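Print this page | E-mail to a friend

Old handheld won't hold a save anymore, is it the battery?

Posted by Sumeya Derese in Retro & Consoles, March
23 comments | 16 shares

So I dug my old handheld out of a drawer, the one I had as a kid. Still turns on. Screen has a line through it but whatever. Problem is my copy of Virkum. I can play fine, save fine, turn it off, turn it back on right away and the save is there. Leave it overnight and it's gone, back to the New Game screen. Did this 3 nights in a row.

Other carts are OK, Pungate still has my brother's save from 2000 on it which he will not let me delete.

Is this the little battery inside the cart? Can I change it myself or do I need to send it somewhere? I can solder a little, did a kit once. Don't want to wreck it. Also is there any way to keep a save while I swap it, or do I loose everything?

bogale_fan
Yeah its the battery. Mine died too. Just buy another copy, they're cheap.

Jirnach
Don't buy another copy, the replacement will be the same age and have the same tired battery in it. Swap it.

A save that survives a quick off and on but not a night is pretty much the classic sign. Battery has a bit left, or the board holds charge for a short while, then it drops. Your other game may save to a different kind of chip that needs no battery at all, so don't go opening that one.

What I do, at the kitchen table, whatever's on it shoved to the back:

1. Get the right driver bit. Cart screws are the odd security kind, a normal one will chew them up. Bits are sold online for next to nothing.

2. Open it, look at the battery, read the number stamped on top. Buy that same one WITH TABS already welded on. Do not buy a plain coin cell and tape it in. People do this. It works for a month and then you drop the thing once and there goes 13 hours of Bogale. Ask me how I know

3. Clear some room, good light, snacks out of reach of your elbow. 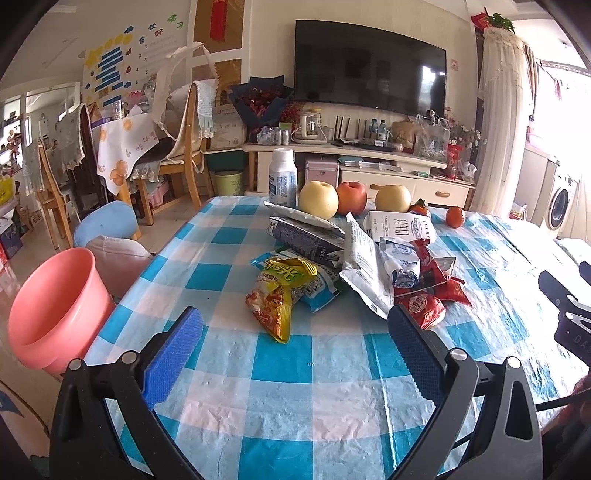

4. Heat one tab, lift gently, then the other. Don't pull hard, the pads come off the board and then you have a real problem. Fresh solder on the old joint first helps a lot.

5. Check plus and minus. Board is marked. Check again.

6. Solder new one in, close up, play a bit, save, leave it off overnight before you get exited about it.

About the save — it goes when the old battery comes out, so assume it's lost. There are cart readers that copy the save to a PC and write it back after. Worth it if you care about the file, but sounds like yours is already gone so skip it.

Never solder straight onto the flat of a coin cell btw. They can pop.

tinwhistle
Agree with the above, mostly. Before you open anything clean the contacts though. Cotton swab, rubbing alcohol, let it dry all the way. Dirty pins can do weird things to saves, and it's a five minute job. Doubt it's your issue given the overnight thing but I'd still do it first.

And practice on a junk sports game. Every used game store has a bin of them. My first one looked awful, second was fine.

Was this helpful? 16 people said yes
Print | E-mail | Share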